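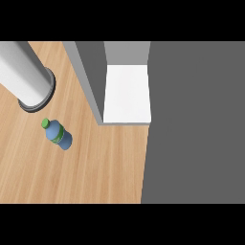

A bottle on the floor, in a computer-made practice room.

Why do robots need rules?

When you see a bottle on the floor, you pick it up. You do not think long about it. A robot must be told how to do it safely, and the people who build robots write this down as rules.

At Nateo, in the town of Fumcombe, there is a tidying robot with the name Dendow. Before it may work in a real room, it must practise in a room which exists only in the computer. If it makes a mistake there, no person gets hurt and no real thing gets broken.

Dendow has 6 rules. These are the most important ones for children to know:

Look first. The robot must check that the way is free before it moves.
Go slowly near people. Small children and pets can move very suddenly.
Hold softly. A plastic bottle is easy to crush, and then the drink comes out!
Stop when somebody says stop. The red button must work always, also when the robot is in the middle of a job.

How much must it practise? Dendow did 2,025 tries in the computer. In 13 of them it broke a rule, so the builders had to look at each one and repair the program. After this came 224 new tries.

You have also a rule, when you meet a robot: do not put your fingers near its moving parts, and ask an adult before you touch it.

New word: a simulation is a copy of a place or a machine, made with a computer.

Nateo children's pages, July 2026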